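The demo reel has 497 likes and lasts less than a minute. I watched it the way I watch all of them, with the sound off, looking for the cut. Then Nii Lamptey sent me the fault log from that same week at Bawa, and I stopped caring about the reel.

The job is a humanoid packing a shopping basket from a market stand. Flandier supplied the hand software. The sales sheet says "grocery-ready after 1000 picks."

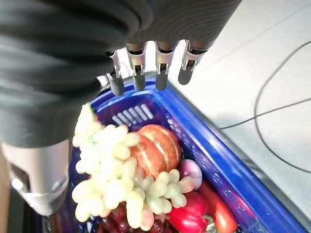 Four fingers, a thumb, and a lot of grapes.

What went wrong is easy to tell. On pick 57 of the Wednesday run the right hand was told to open and reported that it had opened. It hadn't. The thumb stayed shut, the arm began its retreat anyway, and the basket went along with it until Fuseini Osei hit the stop. The controller wrote fault 1042, "release timeout," and cleared it by itself four seconds later.

Read that again. It cleared itself. The arm was ready to move while Fuseini still had his hand on the button – and the button, as wired, paused the motion plan without cutting power to the joints. 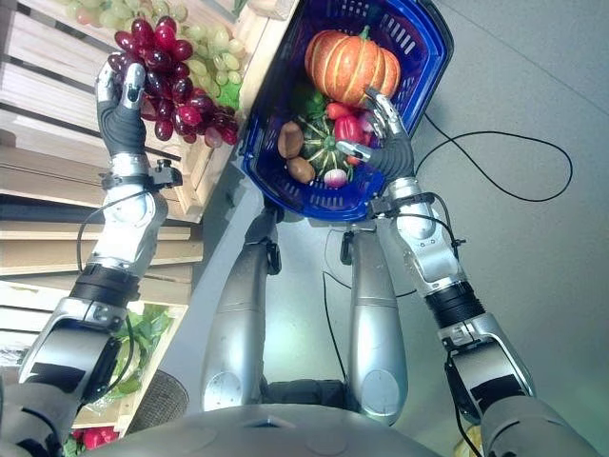
Issue 57

I asked Edem Antwi, who wrote the first report, why it was filed as "minor, produce only." He said no one was hurt. Fine. But look at how much arm sits over that basket, and think about a shopper reaching in for the potatoes at the wrong moment. "Produce only" was luck.

Flandier's answer came through Chiamaka Adebisi and blamed grapes. Soft fruit, confusing contact signal, new threshold coming in October. I don't buy it. A hand that can't tell whether it has let go has the same problem with a pepper or a sleeve. Changing a number in a settings file won't give it a second way to check.

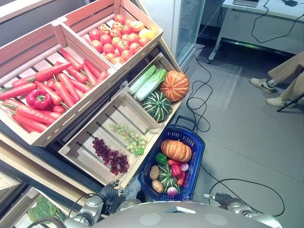

Filed under: Faults and Stops

Cables on the floor bother me too, though I'm told they are outside the scope of the report. Most things are.

Yaw Kpodo has asked for two changes: a stop that drops joint power, and no automatic clearing of any release fault. Flandier has agreed to the second and is "reviewing" the first. I'll post their reply when I get one.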